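18 July 2019

**Progress report to the Boyer Fund: Juno student robotics project, second term**

Dear Despina,

What a term it has been! When I last wrote to you in April the arm was bolted down, the hand was still in its packing foam and the students were arguing over who would get to unwrap it. Since then the group has gone from jogging joints one at a time to writing and running their own pick-and-place routines, and I'm delighted to be able to tell you about it properly.

## Who is taking part

We have 15 students enrolled, aged sixteen to eighteen, and they come in after lessons in two groups. Rocío Xolalpa leads the motion group and Sarahí Tlapale leads the group working on the hand. Both of them started in the beginners' class two years ago, and it's lovely to hear them explaining joint limits to the new ones (with rather more patience than I manage). Li-hua Ko looks after the electronics side and signs off every student before they may use a teach pendant. All 15 have now been signed off.

## The conveyor task

You'll remember that the plan was to work towards the Tinis student challenge, where an arm has to take objects from a conveyor and place them in a tray. We've set up our own version in the workshop, with a green belt, a plastic tray in front and the arm coming in from the side. We chose plastic cups as the first object. They're light, they're cheap, and they punish a clumsy approach by falling over, so the students find out very quickly when an angle is wrong.

Work has gone in stages. First the belt stayed still and the cup was always put on the same mark. Then the mark was moved, and the students had to re-teach their points. After that they began to run the belt slowly and stop it before the pick, and that is where most of the group is now. Rocío's team has begun trying a pick without stopping. It's early days — the timing is out more often than it's right — but the excitement in the room when it works is something I wish you could hear.

Sarahí's group has spent nearly all its time on the hand. A gripper with two jaws would have been easier, and I did wonder in the spring whether we had been too ambitious. I don't wonder now. They've been trying different thumb positions and writing down how each one holds a cup, how far the fingers need to open on the way in, and what the wrist has to do so that the fingertips stay clear of the far rail. Their notebook is the best piece of student work I have seen this year. 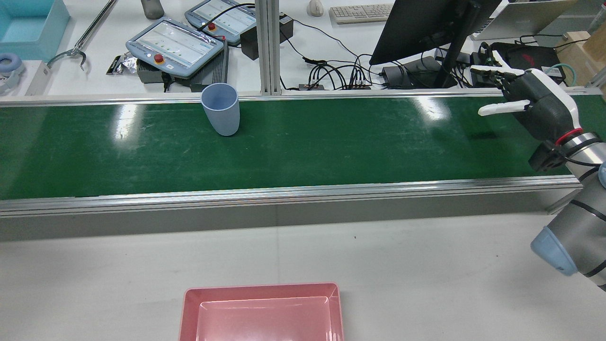 ## Spending

Your grant has been spent as set out in the April plan, with one change. We put £1631 towards the hand and its mounting bracket, a little under the quote from Drerska, and with your agreement we'd like to use what is left over on spare fingertips and longer cables. Eustaquio Palacios has the invoices and will send copies separately. Nothing else has moved between budget lines.

## What has been difficult

Time, mostly. We ran 30 sessions and could have filled twice as many. Setting up takes a good part of each one, and a student who misses a week can find that the points have all been re-taught in the meantime. We now save each team's program under its own name at the end of the session, a habit we should have had from the start.

We also lost two sessions to a communication fault between the hand and the controller. Li-hua traced it to a setting that had been changed during an update. The students followed the whole hunt and wrote it up, so I can't call it wasted.

## Next term

- Seven new students are joining, and Rocío and Sarahí will each take some of them on.
- Both groups will move to picking from a running belt.
- We'll add a second object, probably a small box, so that the hand group has a new grip to work out.
- Our entry for Tinis goes in at the start of term, with the two groups competing as one team.

Do please come and see a session when we're back. The students have already asked whether you'd like to drive the arm yourself, and Li-hua is quite willing to sign you off!

With warm thanks from all of us on Juno.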